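**Boiler pressure loss, Zustero unit, utility room** - status: open, monitoring

Reported: pressure drops from 1.5 bar to below 0.8 overnight. Kernex controller shows fault 57 and locks out. Reset clears it for roughly 90 minutes.

### Checks so far

1. Topped up through the filling loop to 1.5 bar. Both loop valves closed and hose disconnected. Loss continued, so the loop is not back-feeding.
2. Radiator valves and visible joints wiped with dry tissue. No marks.
3. Isolated heating flow and return at the boiler, left for 120 minutes. Pressure fell on the boiler side only.
4. Green plastic basin to go under the relief valve discharge.

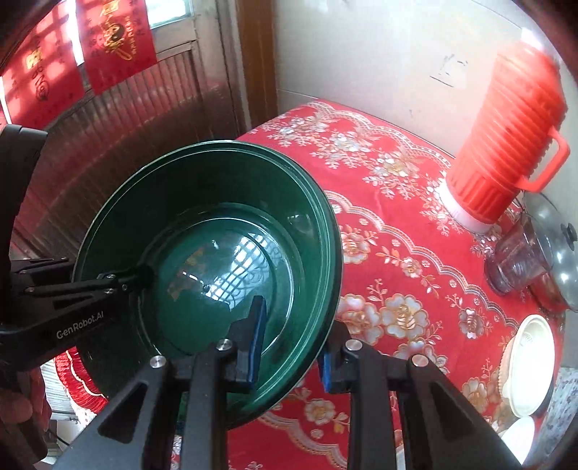 5. Expansion vessel tested at the Schrader valve with the system drained down. Reading 0.1 bar, should be 0.75. Recharged with a foot pump.
6. Fault log exported from the controller. Run counter at 1,528 hours. Code 57 appears only after the pressure drop, never before it.

### Parts

Rokum relief valve, 3 bar, on order from Kadrić. Old valve stays in for now - it may have grit on the seat after repeated lifting.

### Next

Refit, bleed upstairs first, log pressure cold at 7 am and again at 10 pm. If the vessel loses charge again, replace it.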